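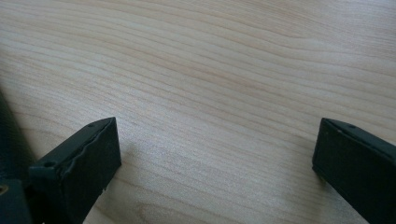
Figure 4.1 Fine, wavy grain lines on a pale wooden tabletop.

Chapter 4
Reading the Grain

Run your hand along a wooden shelf and you are touching years of weather! A tree in a cool climate adds a layer of new wood just under its bark each growing season. Growth starts fast in spring, with thin-walled cells that carry plenty of water, then slows down into the denser wood of late summer. By January the tree is resting. Those two kinds of wood, side by side, make one ring.

The forester Rafia Usmani once spent a whole winter with 13 logs from the hills above Prademholm, and the oldest of them held 58 rings. She could pick out a run of 5 dry summers in nearly every log, squeezed together like pages in a closed book. We will work with her measurements in Section 4.2, and they are a joy to puzzle over.

But how does a round ring turn into a line on a board? It all depends on the saw. Cut a log straight toward its center and the rings show up as narrow, nearly parallel stripes. Cut it flat, off to one side, and the blade skims along the curve of the rings, so the lines spread out and bend into arches.

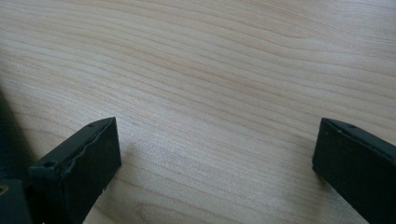
Figure 4.2 Rounded arcs in the grain, typical of a flat-sawn board.

Before you read on, find a piece of bare wood at home and sketch its lines. Keep the sketch handy for Exercise 3.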